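Ticket: pitch count on the outfield board runs high after a play is edited
Product: Umisitz Scorebook (tablet) with Prekbridge board controller
Site: Ó Dubhghaill Field, baseball
Opened by: Effie Carnegie
Assigned to: Juniper Montoya
Opened: July 11, 2019
Status: Resolved, workaround removed

Reported problem

During the second game of a doubleheader the pitch count for the home starter on the outfield board moved ahead of the count on the tablet. The tablet was correct against the paper book. The visiting pitcher's count was correct on both. Balls, strikes, outs, runs, hits and errors were correct on the board all game.

The difference first showed in the top of inning 3. The scorer had gone back to change a single to an error on the shortstop. When the tablet returned to live scoring, the board jumped by 22 pitches. The plate umpire asked for the official count two innings later and was given the number from the paper book.

Game one had no edits and no difference.

Effie Carnegie, first entry

Some background on how we score. One person runs the tablet in the press box and one keeps paper. The tablet is on the press box wireless. The controller is wired to the same switch, port 9. The board gets its data from the controller over the buried cable. We have used this setup since February with no change to the hardware.

What I tried between innings:
Closed and reopened the scorebook. No change on the board.
Pressed Resend Game State. The board went up again by the same amount.
Power cycled the controller. The board came back with pitch counts at zero and everything else right. After the next pitch the home count showed one.
Typed the correct number in by hand on the controller's front panel. It held until the end of the game.

I need this fixed before the Gramudis tournament. They use pitch limits and the board is what the coaches look at.
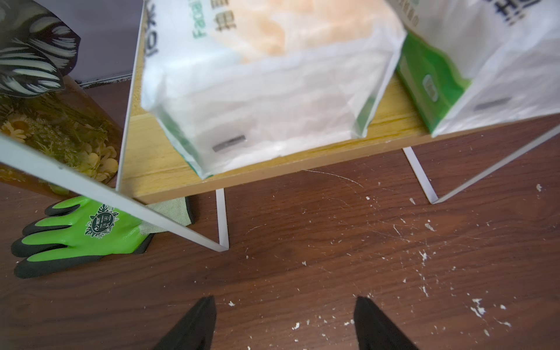 Facial tissue packs on the shelf stand.

Juniper Montoya, reply

Please send the following:
The game file exported from the tablet, both games.
The controller event log. Menu, Service, Export Log. It writes to a USB stick.
The firmware version shown on the controller's start screen.
Whether Count Pitches From Events is on or off under Board Settings.

Do not use Resend Game State in a live game until this is sorted out. If the count goes off again, enter it on the front panel as you did before.

Effie Carnegie, reply

Files attached. Count Pitches From Events is on. I do not remember turning it on. The start screen goes by too fast to read, so I took the version from the Service page, and it is in the text file with the logs.

One correction to what I wrote earlier. The scorer says there were two edits, not one. The first was the single changed to an error. The second was a stolen base changed to a wild pitch in the same half-inning. She made both before going back to live, so I can't say which one caused the jump.

Juniper Montoya, log review

Both game files replay cleanly in the scorebook. The pitch totals match the paper book photo for both pitchers.

The controller log shows a normal stream from first pitch to the edit. Each pitch arrives once with its own event number. On return to live scoring, the tablet sent the whole edited half-inning again. That is expected, as the tablet has to replace the old version of the half-inning. The resent events should carry their old event numbers and a replace flag. In your log the replace flag is there, but the numbers are new.

With Count Pitches From Events on, the controller adds one to the pitcher's count for each pitch event whose number it has not seen. It counted the half-inning a second time. The half-inning contained 22 pitches, and this matches the jump.

Runs, hits, errors and outs are sent as totals, so a resend does not change them. The visiting pitcher had not thrown in the edited half-inning and none of his events were resent.

The zero after the power cycle has the same origin. The controller keeps its own tally in memory and does not ask the tablet for one.

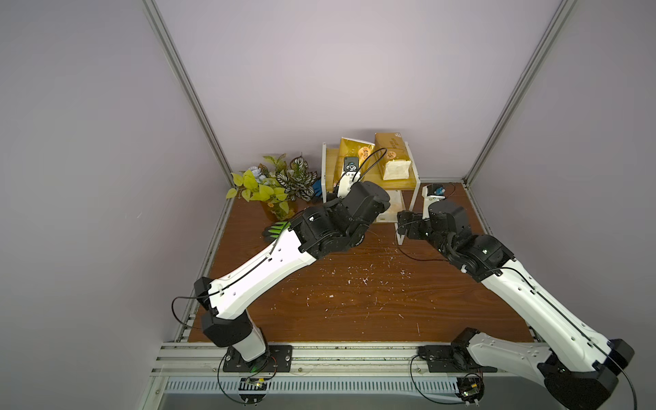
Left and right arms on the front rail.

Juniper Montoya, bench test

I loaded your game file on a bench tablet with a controller on the same firmware as yours. The board output was read on the serial monitor.

Test A. Scored the half-inning with no edit. Count correct.
Test B. Changed the single to an error only. Count jumped by the pitches in the half-inning.
Test C. Changed the stolen base to a wild pitch only. Same jump.
Test D. Changed the fielder's name on a putout. No jump. The scorebook does not resend for a name change.
Test E. Both edits, then live. One jump, not two. The resend happens once, when the scorer leaves edit mode.
Test F. Repeated test B with Count Pitches From Events off. Count correct on return to live, and still correct after a controller power cycle.

Test B was repeated 3 times with the same result each time.

Workaround

1. Between games, open Board Settings on the tablet and turn off Count Pitches From Events.
2. Press Save. The setting is lost if you back out with the arrow.
3. On the controller, open Service and select Clear Tallies.
4. Press Resend Game State once.
5. Throw a test pitch in a practice game and check that the board shows one.

With the setting off, the tablet sends the pitch count as a total after every pitch. The board may update slightly later than the ball and strike lights.

Effie Carnegie, reply

Done, and used for a full game. We made four edits on purpose, two of them in half-innings that were already closed. The board stayed with the tablet. The paper book was one pitch behind at one point and that turned out to be ours. A foul ball with two strikes had not been marked.

A new problem. When we changed pitchers in the middle of an at-bat, the board kept showing the old pitcher's count until the first pitch to the next batter. Is this the same bug?

Juniper Montoya, reply

No. This is caused by the order of entry. If the substitution is entered after the first pitch by the new pitcher has been scored, the tablet holds the old total until the at-bat closes. Enter the substitution before scoring that pitch. If it is already too late, finish the at-bat and the count will correct itself. The game file is right in both cases.

I have added a line about this to the scorer's sheet.
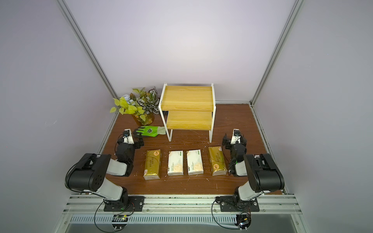 Root cause and fix

The event numbers are assigned in the scorebook. An earlier version reused the old number when a play was edited. In a later version the numbering was moved to run at send time, which allowed games longer than 1000 events to be sent without an error. The change did not cover resent half-innings, so every resent event was treated as new.

The fix has two parts.

Scorebook: an edited event now keeps its number for the life of the game. Events added by an edit, such as a pitch that was missed the first time, get a new number. Events removed by an edit are sent with a delete flag.

Controller: on a replace flag, the tally for the half-inning is dropped before the new events are counted. On power up, the controller asks the tablet for totals before it lights the pitch count digits. They stay blank until an answer arrives.

Update the scorebook first, then the controller. A new controller with an old scorebook will show blank pitch counts after a restart.

Verification

Tests A through F were run again on the bench with both updates. Count Pitches From Events was on for all but F. All counts correct. Two tests were added: a pitch inserted into a closed half-inning raised the count by one, and a deleted pitch lowered it by one.

Effie Carnegie, reply

Both updates are on. Setting turned back on, tallies cleared. We scored a scrimmage with edits in most innings and pulled the controller's power once in the fifth. The digits went blank and came back with the right numbers.

The Save button on Board Settings is still easy to miss. Please pass that along.

Juniper Montoya, closing note

Passed along as a separate request. The scorer's sheet has been reissued without the workaround steps, and the line on pitching changes stays in. Closing this ticket. Reopen it with a fresh controller log if the count moves again after an edit.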